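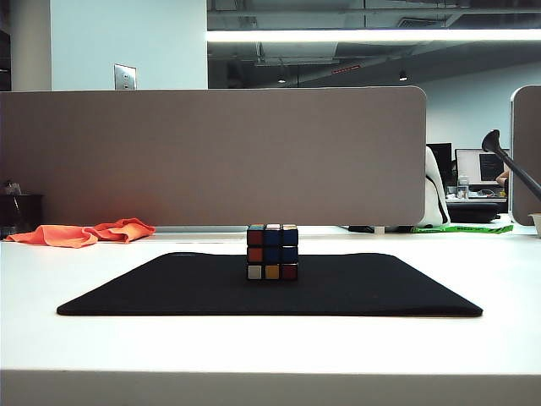

Ramil Talavera replied overnight that a puzzle cube is too easy a subject for the Skallum trial, and that a kit offered at this price should be judged on soft packaging from the first day. His point is noted in the log. The evaluation plan was agreed with Faltthorpe in advance, however, and it begins with rigid objects. The cube remains on the schedule through Friday.

Work began at 8:30. The kit under review is the mid-range Skallum package, supplied by Stadamell on loan: one arm, a two-finger gripper, a wrist camera, a fixed camera and the teaching software. The loan runs for 26 days, and the department must state by the end of February whether it recommends purchase. Maj-Britt Lunde has asked that the daily entries be kept in full sentences, as they will be attached to the recommendation.

The morning was given to calibration. The manual allows 20 minutes for matching the fixed camera to the arm. The procedure took us most of an hour, chiefly on account of a step on page 14 that refers to a menu no longer present in the software. Imelda Manalastas found the setting under a different name and has written to Stadamell. She also repeated the whole procedure from the beginning, with the corrected step, and completed it in 25 minutes. Both times are entered, and I have asked that the second one be used when we compare the kit with the Malabanan system next month.

The cube was placed toward the back of the black mat for the first block of trials. Under the plan, its position is set by hand before each attempt and the operator does not touch the controls again until the arm has returned to rest.
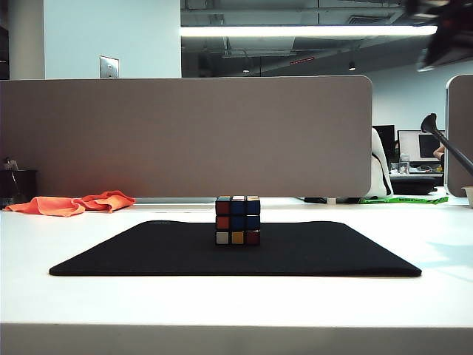 Each attempt is then scored as complete, partial or void, and the score is entered before the next one begins. A void attempt is repeated. Nestor Magbanua proposed that voids be counted against the kit when the cause is in the software, and I agreed – the vendor's own figures leave them out, and a buyer should see both. The running total since the kit arrived stands at 400 attempts. The plan calls for 1000 before any conclusion is drawn, and none is drawn in this entry.

Some remarks on use may be recorded all the same. The teaching software is clear, and the recording controls are large enough to be worked without looking down. Export is slow. Yesterday's session produced 2573 files, and moving them to the shared drive held up the workstation until after lunch. Ülle Urbonaitė believes the export can be set to run at night and will test this.

Afternoon, in order:

1. Reviewed the fixed camera footage from the first block and confirmed that the file times agree with the log.

2. Opened the wrist camera view with the cube at the edge of the mat, on the right-hand side, and checked that the colors on its top face could be told apart at the standard setting.
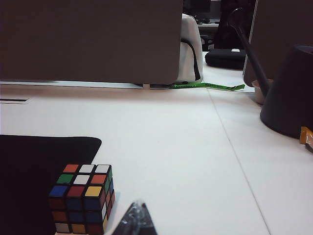
3. Telephoned Stadamell regarding the service contract. The basic level covers parts only. On-site visits are offered at the higher level, and a written quotation has been promised.

4. Asked Ramil Talavera to draft the soft packaging protocol, to be used once the rigid block is finished.

The arm was parked and the power switched off at 5:15. Outstanding for tomorrow: the export test, the missing menu on page 14, and a reply to Faltthorpe on the spare set of gripper fingers.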